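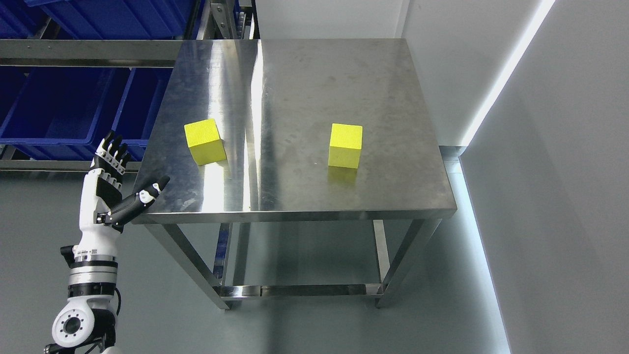

Commercial kitchens wear out from the edges inward. The point is familiar to anyone who has managed a school canteen or a hospital kitchen, and it is the starting point of the equipment renewal program now under way in the public dining services of Hitthorpe. A work table is rarely withdrawn because its top has failed. It is withdrawn because a seam has opened, a leg has loosened or a corner has become impossible to clean. A stainless steel table with a folded front edge, such as the one on which the two yellow cubes rest, presents a continuous lip to the person working at it, and it is this lip, more than the thickness of the sheet, that the program's inspectors examine first.

The Hitthorpe Dining Service operates 113 kitchens, most of them attached to schools and the remainder to day centers and residential homes. Until recently, each kitchen replaced its own furniture from its own budget. The results were uneven. Some sites bought new tables at short intervals, while others kept the original fittings for decades. A survey completed in March recorded 368 work tables in daily use and found that the oldest were often in better condition than those that had replaced them.

Kwaku Adjei, who directs the service's equipment office, attributes the difference to fabrication. "The older tables were folded from a single sheet and finished by hand," he says. "Many of the later ones were assembled from several parts. They looked the same on delivery. After a few years of heavy cleaning they did not."

The survey led the office to ask a question that purchasing departments seldom ask, namely whether the existing stock could be repaired. The answer was a workshop in the Cestside district, opened in a former bus garage and staffed by six metalworkers. Tables are collected during school vacations, stripped of their undershelves and casters, and inspected under strong light. Cracked welds are ground out and made again. Dented tops are flattened where the metal will allow it. Surfaces are then refinished along the original grain.

The last of these operations demands the most patience. A brushed finish consists of fine parallel lines left in the metal by an abrasive belt or pad. Scratches that run with the lines are soon lost among them, but scratches that cross them remain visible and may hold residue. The refinisher must therefore work in one direction for the full length of the top, maintaining even pressure from one end to the other. A pause in the middle leaves a mark that can be removed only by starting again.

Daily care matters as much as repair. The service has issued revised cleaning instructions to all of its kitchens. Steel wool is no longer permitted, as small fragments of ordinary steel can lodge in the surface and rust there, giving the false impression that the table itself is corroding. Chlorine-based products may be used only at the stated dilution and must be rinsed off promptly. Cloths are to be drawn along the grain. Salt and acidic foods should not be left standing on the metal overnight.

Kitchen staff received the instructions with some reserve. At Sandora, a primary school with one of the busiest kitchens in the service, the cooks had long preferred steel wool for removing baked starch. The equipment office arranged a trial in which one table was cleaned in the old manner and its neighbor in the new. At the end of the school term the cooks asked that both be cleaned in the new manner, although they also requested a stiffer nylon pad, which has since been adopted throughout the service.

Height has proved a more difficult matter. Most of the tables were made to a single standard, and a standard height suits few of the people who stand at it for a full shift. The workshop now fits adjustable feet to every table that passes through it. Where kitchens have room, the office recommends keeping two working heights, the lower for kneading and other tasks that require downward force, the higher for fine cutting and portioning. Smaller kitchens have asked for a folding platform instead. A prototype has been built, but the safety department has yet to approve it.

Not every table can be saved. Tops that have been drilled for fixed equipment and later patched are generally scrapped, as are frames with corrosion inside the tubing. For replacements, the service has entered into an agreement with the fabricator Henríquez, which supplies tables with folded edges and fully welded corners. Under the agreement, the firm must also make individual legs, shelves and feet available for the life of the contract. Mr. Adjei regards this clause as the most important in the document. Previous suppliers, he notes, would sell a complete table within the week but could not provide a single foot.

The program's second phase, approved on 2019-12-05, extends the same approach to sinks and wall shelving. Sinks present problems of their own, principally at the drain, where different metals meet and where earlier repairs were frequently made with sealant alone. The Cestside workshop has begun training two additional metalworkers for this work, and the first refurbished sinks are to be installed at Sandora during the summer vacation.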